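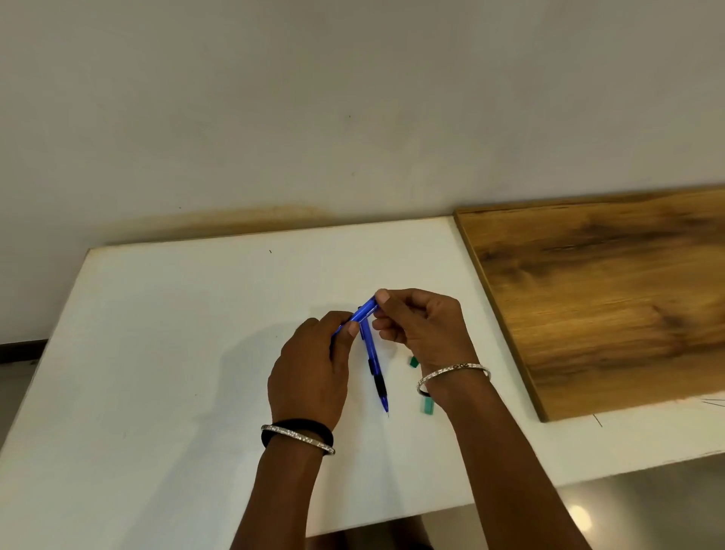 By the Zasbridge Craft Desk | Updated 2023-10-21 | 5 comments

Compass FAQ

Is a plastic compass good enough?
For school and card making, yes! I've used my blue one since August (a Clenorier, nothing fancy) and my circles close up fine.

Why does mine wobble?
Check the hinge first. I hold mine right at the top and keep the other hand on the leg while I set the width.

Which pencil fits?
Any thin one. Keep the point sharp, and line it up with the other leg before you tighten anything.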